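Section 4: Preparing and Transferring the Mural Design
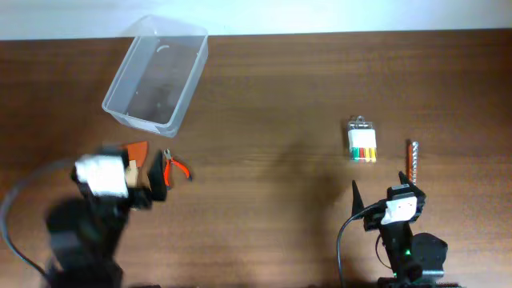
Figure 4. Clear plastic container on a wooden tabletop.

This section applies to all Lundov outdoor wall projects. It covers the transfer of an approved sketch to a prepared exterior wall with the Prelero grid method. Read all steps before marking the wall.

4.1 Preparing the sketch

1. Scan the approved sketch at 300 dpi and save a copy under the project name.
2. Draw a grid over the copy. Each square represents 2 feet of wall.
3. Letter the columns and number the rows, starting at the lower left corner.
4. Print 4 copies. Keep one clean for the project file.

Note: Changes to the sketch after this point must be approved in writing by Angus Pringle, Design Office.

4.2 Marking the wall

1. Confirm that the primer has cured according to the manufacturer's label.
2. Snap a level baseline 10 inches above the ground.
3. Snap the remaining grid lines in light blue chalk — red chalk stains primer.
4. Label the outer squares to match the printed copy.
5. Draw the main outlines one square at a time, then step back to the curb and compare them with the sketch.

Caution: Do not mark the wall from a ladder in wind or rain. Use the scaffold at the Morrison site for all work above shoulder height.

Note: On brick, follow the outline across mortar joints without adjusting the grid.

Report errors in this section to Lộc Ngô, Public Art Projects.

Last revised 2022-06-24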